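함께 뛰는 사람의 호흡에 맞춘다는 것

시각장애 러너와 가이드 러너가 짧은 끈 하나를 나눠 쥐고 달리는 모습을 처음 본 날, 나는 좀 이상한 데서 감동을 받았다. 결승선이 아니라 출발 전, 두 사람이 운동화 끈을 고쳐 매며 어느 쪽 발부터 내디딜지 소곤소곤 의논하던 그 잠깐의 시간이었다. 달리기라면 혼자 이 악물고 하는 운동인 줄로만 알았던 나에게는 참 낯설고도 다정한 풍경이었다.

동행 달리기 모임 '그로레오(Groreo)'에는 지금 454명이 이름을 올려 두고 있다. 처음에는 10명이 동네 공원을 도는 아침 모임이었다는데, 입소문이라는 게 참 무섭다. 누가 사촌을 데려오고, 그 사촌이 또 직장 동료를 데려오고, 그렇게 여기까지 왔다고 한다.

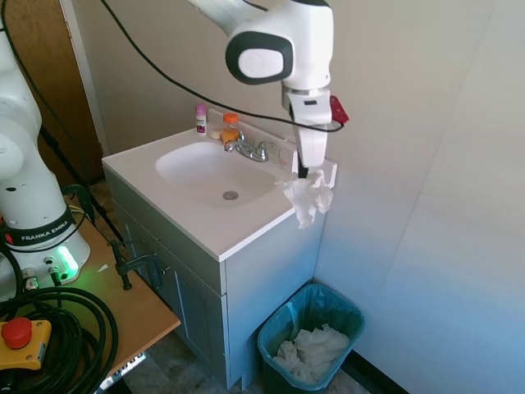 세면대 모서리에 걸쳐진 흰 휴지와 로봇 팔의 그리퍼.

가이드가 되려면 먼저 눈을 가리고 달려 봐야 한다. 나도 해 보았는데, 평소 같으면 신경도 안 썼을 보도블록 턱 하나가 어찌나 높게 느껴지던지! 옆 사람이 "두 걸음 뒤에 내리막이요" 하고 일러 주는 목소리가 그렇게 든든할 수가 없었다. 말이 너무 많아도 숨이 차고, 너무 없으면 불안하다. 그 사이 어디쯤을 짝마다 오래 뛰면서 찾아간다.

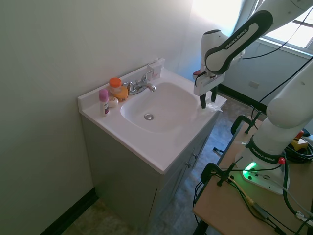
패트워리(Patwary), 8월

패트워리 강변길은 여름이면 아침 여섯 시에도 벌써 후끈하다. 그래도 사람들은 나온다. 이달 들어 모임이 함께 달린 거리를 모두 더하니 3388킬로미터라고 했다. 숫자를 들려주던 회원은 자기 몫은 얼마 안 된다며 손사래를 쳤지만, 얼굴에는 뿌듯함이 가득했다.

가을에는 트랄타드(Traltard) 호수를 한 바퀴 도는 대회가 기다린다. 참가 신청자는 656명이고, 그로레오에서도 여러 짝이 나간다. 기록을 줄이고 싶다는 사람도 있고(의외로 승부욕들이 대단하다), 완주하고 먹을 국수 생각뿐이라는 사람도 있다. 나는 뒤쪽에서 천천히 뛰기로 했다. 짝이 된 분이 내 보폭이 너무 넓다고 벌써 두 번이나 타박을 주셔서, 요즘은 출근길에도 종종걸음을 연습하고 있다.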